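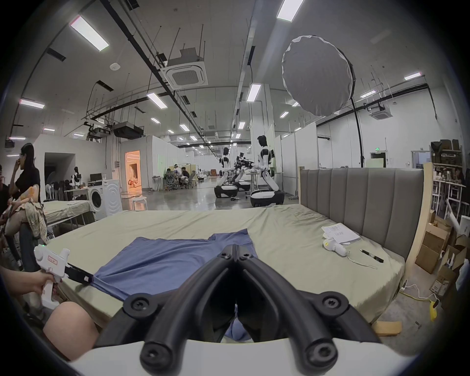
Home blood pressure readings all over the place. Which ones do I write down?

Iltine Community Help > Heart and circulation
Asked 2023-06-17 · Viewed 3206 times

Hi everybody! I'm 64, new to all this, and kind of excited to finally have my own monitor (an Eltik, the upper arm kind, medium cuff). The nurse at the Pretorius clinic asked me to keep a log until my next appointment in July. She said "morning and evening" and I nodded like I understood, and then I got home and had a hundred questions.

My trouble is that I never get the same number twice. This morning I had 148 over 86, then 139 over 84 two minutes later, then 134 over 82. Same arm, same chair! Do I write down the lowest? The last? All of them? And is the monitor bad, or is it me? I've been taking it right after I come up from the basement with the laundry basket, if that matters, then once more before bed.

I also have a choice between a paper log and the Stitance app, which my daughter put on my phone. I'm happy with either one.

Thanks in advance, you folks were wonderful about my cholesterol question.

2 answers

Answer 1 (marked helpful)

Good for you for starting a log! I've kept mine going for years and I still get a kick out of seeing the averages settle down. What you're describing is really common. The first reading of a sitting is very often the highest, and a drop like yours from first to third doesn't mean the Eltik is broken.

The stairs do matter. Sit down first and stay put for 5 minutes before you press the button. Back against the chair, both feet flat, legs not crossed, arm resting on a table so the cuff is level with your heart. Bare arm, too. A pushed-up sleeve that squeezes can throw things off, and so can a cuff over a sweater. No talking while it pumps — I used to chat right through mine and got some very interesting results. Use the bathroom beforehand, and skip coffee, exercise and cigarettes for the half hour before.

Then take two readings a minute apart and write down both. Don't pick the one you like! Your clinic wants the spread as well as the average. If they gave you a printed sheet, follow the sheet, even where it disagrees with me. Mornings, I do it before breakfast and before my pills, but ask about the pills because that depends on what you take.

Cuff size is worth a look while you're at it. Measure around your upper arm halfway between shoulder and elbow and compare that with the range printed on the cuff. Too small a cuff reads high.

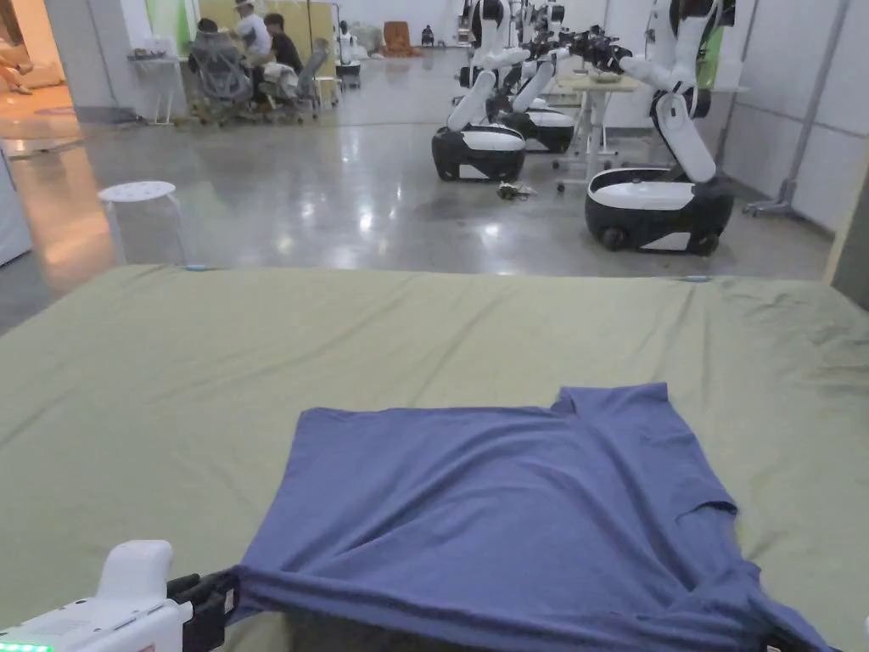 Lwazi Sibiya replied: Agree with nearly all of this, but please add that she should check both arms once at the start. If one side is consistently higher, use that one from then on and tell the nurse. Mine differed and I'd been using the wrong arm all spring.

Oh, good one, yes! Both arms at the start, then stick with the higher. And bring the monitor along in July so they can check it against theirs. It takes hardly any time and then you can trust your numbers.

Answer 2

just get the app, paper gets lost. mine has 900 readings in it and it makes a graph

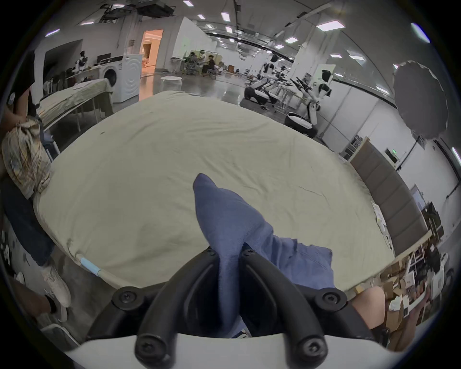 only thing is check the clock on the monitor, mine was set twelve hours off so all my mornings were down as evenings and the doctor was confused. also if you get something over 180 on top or 120 on the bottom, sit quiet and do it again, and if it's still up there call your doctor right away. chest pain or trouble breathing or weakness or trouble talking with it, call 911, don't wait for a second reading

Comment from the asker

Thank you all so much! I did the sitting still part tonight and my two readings were only three points apart, I could have cheered. Both arms tomorrow. Going with paper AND the app for now, my daughter will be pleased. Does it matter which arm goes first?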